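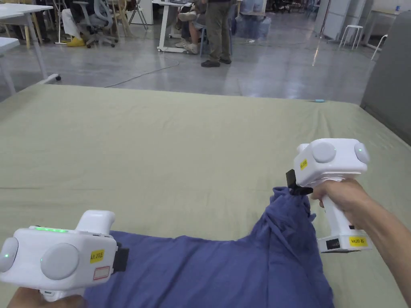

A blue-violet garment on a pale sage-green sheet.

The Big Summer Clear-Out, and What to Do With It All

Every July the Clemalo mailbox fills up with the same question in a dozen different forms, and this year it has come early: what on earth am I supposed to do with all these clothes? The kids have outgrown the shorts, the guest room closet has become a kind of waiting area, and there is a bag in the hall that has been "going to the thrift store" since before Easter. (Mine has been moved to three different corners of the house. I have started to feel fond of it.)

So I thought I would give the whole of this month's home column to sorting and passing things on, including a few things I have learned the slow way since we started the Clemalo swap in Flallville.

Start smaller than you want to. I know the temptation is to pull everything out in one glorious Saturday-morning sort of mood, and by lunch you are standing in a heap up to your knees and eating crackers over the sink. One drawer is plenty for an evening. I like to do mine on the bed, partly for the light and partly because I will want to sleep there later, so it does have to get finished. Sweaters one night, then leave it alone until you feel like doing T-shirts.

I make a pile to keep, a pile to mend and a pile to pass along, and then I make a fourth pile that I pretend I'm not making, which is for things I can't decide about. For years I scolded myself over that one. Now I put it in a pillowcase with the month written on a bit of masking tape and leave it on the closet shelf. If I haven't gone digging for something by winter, out it goes without another look. I did go digging once, for a gray cardigan, and I was so glad to have it back that I wore it for a week.

The mending pile needs a limit or it will swallow you. Mine is 6 pieces at a time, and if a seventh wants in, something has to be fixed or let go. Buttons and fallen hems are worth anyone's time, even if your stitches look like mine. Worn-through elbows depend on how much you love the sweater. Stretched-out elastic is much easier than people think: open a little of the casing at the back, pin the new elastic to the old, and pull it through in one go. Do pin it well. I once lost an end halfway around a pair of pajama pants and had some words to say about it.

Now for passing things along. Please wash everything first, even if it has only been sitting in a closet, and let it dry all the way before you bag it up. A slightly damp towel can make a whole bag smell like a basement by the time someone opens it. Check the pockets too. We have had grocery lists, a library card, a very old peppermint and, last summer, a house key that we never did match to a door. Zip the zippers and pair the shoes by tying the laces together, and if something has a flaw, pin a note to it. A note that says "small stain on left cuff, otherwise lovely" has found a home for more shirts than you would believe, especially among people who paint or garden.

Worn-out cotton is useful in its own way. Old T-shirts make the best dusting rags there are, and flannel sheets are wonderful for wrapping dishes when somebody moves. Animal shelters are sometimes happy to have towels and blankets, though it's kind to call before you show up with a carload, as they don't always have the room.

As for the swap itself, we'll be back in the lower hall in Flallville this July, with doors open from 9 in the morning until early afternoon. It works the same way it always has. Bring up to 12 items, clean and ready to wear, and take home whatever you like. You don't need to bring something to take something, and we would love to see you even if you come with empty hands and an empty tote. Last year 27 families came through in the first hour alone, and by the time we folded up the tables we had passed along some 2,000 pieces, if you count the baby socks, and I do count the baby socks.

Children's things go fastest, so come early if that's what you're after. Coats are always slow in July for obvious reasons, but there were some beauties last time and I would urge you to think ahead to November, even if trying on wool in that heat takes a bit of character. We also badly need hangers, the sturdier the better, and long mirrors on loan for the day. Put your name on the back of the mirror, please!

For those of you out toward Ruawai, the drop-off bin is behind the feed store again and will be emptied every few days through the end of the month. Bags need to be tied shut, and nothing breakable should go in. If the bin is full, please take your bag home and try again later, as anything left beside it gets rained on and then we can't use it. Readers in Renden have asked about a bin of their own, and we're working on it. We have the bin. What we need is a spot to put it where a truck can turn around, so if you know of one, do write in.

One more thing, because it came up in several letters. If you're sorting clothes that belonged to someone you miss, please don't let me or anybody else hurry you. Keep the bathrobe. Keep all of it for another year if you need to. I have a flannel shirt of my father's that fits no one in my house and has no pockets left to speak of, and it has its own hanger.

Next month is jam jars, and whether you can reuse the lids. Send me your opinions, I know you have them.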